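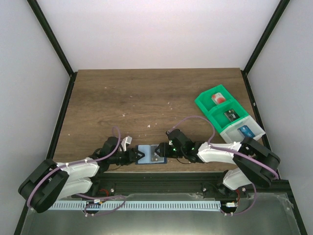 Ticket 1351
Subject: White specks on wood-grain tabletop keep coming back
Category: Furniture and surfaces
Product: Jandach tabletop, brown wood grain, black edge trim
Priority: Low
Status: Closed

Opened, 8:40 am

We have a Jandach top set up in an enclosure with a wall at the back and one on each side. The front is open. For the last few weeks there have been small white specks and crumbs on the wood. I wipe the table down at the end of the day and there are more by the next afternoon.

They are dry and light. Most are the size of a grain of salt, a few are bigger and flat like a flake of paint. They don't stick to the surface. I would like to know if this is the finish on the top breaking down, and if so whether it is covered. We bought it from Novby in February, order 409.

Support, 10:15 am

Thank you for the details. The finish on this top is clear over brown, so if it were coming off, the flakes would be clear or brown. White flakes usually come from something else nearby. Please check the following and write back:

1. Run a fingernail along the black trim on the left and right. Does anything lift?
2. Wipe the table with a damp cloth and look at the cloth. Chalky smear or separate grains?
3. Rub the walls at table height with a dark cloth.
4. Tell us what is normally kept or used on the table.

Customer, 1:30 pm

1. Trim is tight on both sides. Nothing lifted.
2. Separate grains. No smear.
3. Back wall clean. Left wall clean. Right wall left a little white on the cloth, low down, near the front.
4. Small stuff. There is a green tray, a little blue thing that opens like a book, some blocks. They get moved around during the day and go in a bin at night.

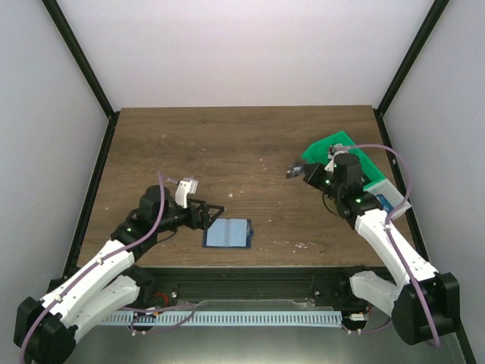
The specks are worst in the middle and toward the right. The back left corner gets hardly any. I don't know if that helps.

Support, 2:05 pm

It does help. If the top were shedding, you would expect it more or less everywhere. Please try one more thing. Clean the whole table, including the gap where the top meets the back wall. Then leave it overnight with nothing on it and the bin closed. Look at it in the morning before anything is put down. Then use the table as normal and look again at noon.

Customer, 8:20 am, next day

Cleaned last night with a vacuum and then a damp cloth. The gap at the back had a fair amount in it, so I went along it with an old toothbrush. This morning the table was clean apart from two or three grains by the right wall.

Customer, 12:10 pm

Specks are back, middle and right again. I tipped out the bin over a sheet of black paper and there was a spoonful of the same white crumbs at the bottom. So they are riding back onto the table every morning with the things in the bin. I should have looked there first.

Support, 12:45 pm

Thanks, that accounts for most of it. Wash and dry the bin, wipe each item before it goes back in, and shake out the tray over a trash can. For the right wall, wipe the low part with a barely damp cloth and let it dry. If it still marks a dark cloth after that, one coat of clear matte sealer (we stock Štěpánek, part 156) will hold it. Don't use sealer or wax on the tabletop.

Customer, 4:50 pm, a week later

Bin washed, items wiped, wall wiped twice. It no longer leaves white on the cloth, so I skipped the sealer. I still get a few grains by the end of the day but a dry cloth takes care of it. Our other table at the Jurbridge site had crumbs in its bin too, so that one has been washed as well.

OK to close.

Support, 5:10 pm

Closed. Cause recorded as debris from storage bin, minor chalking on right wall. No fault found with tabletop, no replacement sent.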